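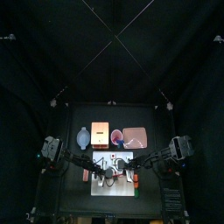 News > Local Business > Zurkgate

Print this story | E-mail this story

New rules for two-armed benches at Zurkgate

26/12/2018

By Isla Drummond

I spent a good chunk of last week reading a rulebook, and I kind of loved it! The Zurkgate workshop has put out its first written rules for benches where a pair of robot arms works on the same board, and they kick in right after the holidays.

The whole thing is 6 pages (the August draft was a lot longer, and I'm told there were 119 comments on it). Most of it is plain good sense. Anything the arms aren't using goes in a row at the back of the table. Work happens on the board in the middle, and only there. Hands stay out while the arms are live, even if you're just reaching in for a dropped plug. And every bench gets its own label, so people know which settings go with which table.

The part that got folks talking is the cable rule. Loose cable has to be parked in a tray before a job starts, and if both grippers are going to be close together over the same wires, the speed comes down. Gundley, the other shop in town, wanted a fixed speed limit for everything. Zurkgate said no, and I can see both sides.

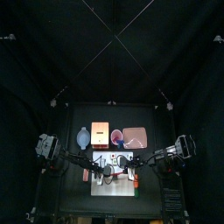

Both arms over the board at a cable bench, with spare cable in the tray at the back right.

There's also a bit on training. New people sit through 4 supervised sessions before they run a bench alone, and that includes anybody moving over from the Grosholm line, which hasn't gone down well with everyone. I asked if old hands could skip a session or two. Nope!

Copies are at the front desk, and the Fjeld branch gets the same rules in the new year. If you have thoughts, the suggestion box stays open.

Print | E-mail

Comments (3)

benchrat56: Slower near cables, yes please. We've been doing it that way for ages.

Marge in Gundley: A fixed limit is easier to check. Just saying.

tpk: Does the tray rule cover short jumper wires too? Page 3 doesn't say.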